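Subject: Re: [gredon-users] Moving off the old Flastholm hosts

On 8 May 2024 the list admin at Veres wrote:
> Has anyone moved a full site to Gredon yet? We have 108 machines
> on Flastholm and the contract ends in December. Mostly worried
> about the database boxes.

Yes, and I'd do it again tomorrow! We shifted 744 machines in batches of 32, with the Prarnska sync tool running between old and new (do turn on its resume option, it saved us twice when the link dropped).

The databases went last. We kept a read-only copy on Flastholm for roughly 2 weeks and then switched the DNS over early one morning. Lovely and dull. 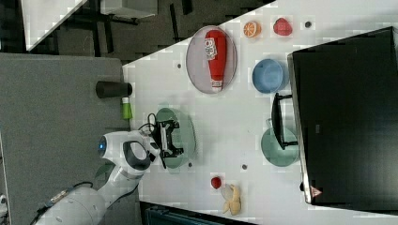
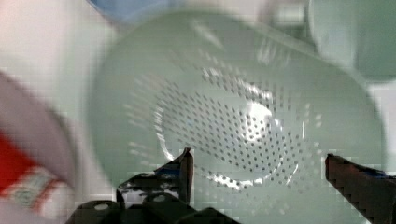 Top: orange slice and plates on the table. Bottom: the green colander.

One snag: Gredon names its disks in a different order, so check your mount files before the first reboot. I've got a little script for that and will happily post it to the list if you want it. What version are your database boxes on?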